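Student Project Report, February
By Teodora Dimitriou and Thắng Quan
Supervisor: Zlatko Vidmar

4. Method

The project compared two ways of recording household tasks for later use in training a manipulation policy. In the first, the operator held a gripper in the hand and worked with its two fingers alone. In the second, the operator used bare hands, with a marker block strapped to each wrist and a camera worn on the head. Both methods were tried in the Cletitia room on the same set of tasks, among them moving an office chair away from a desk.

Each of 22 operators was given 20 minutes of practice before recording began. We collected 440 demonstrations in total, which were checked by Bujar Papadopoulos for lost tracking and for pauses at the start or end.

5. Results

Wrist-marker recordings of the chair task were shorter than gripper recordings, and operators found them less tiring. Tracking was lost more often, however — chiefly when a forearm or the seat came between the markers and the head camera. Of the recordings rejected at the checking stage, 60 came from the chair task alone, and most of these were wrist-marker attempts.

Gripper recordings were steadier, but several operators could not keep hold of the seat edge and had to begin again. We therefore recommend the gripper for small objects and the wrist markers for furniture. A second camera position should be tested before the work is extended to the Bolel kitchen tasks.
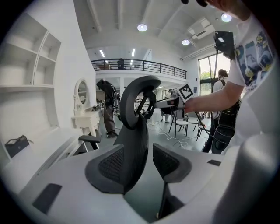
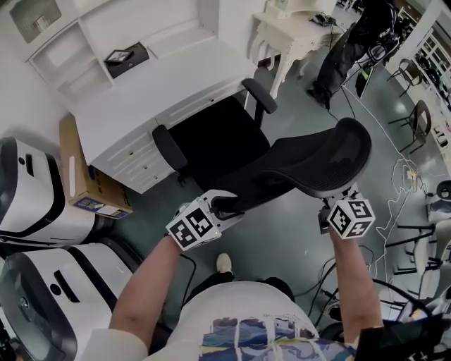 Figure 3. Recording area, with a hand-held gripper in use (first picture) and the office chair being tilted with a marker block on each wrist (second picture).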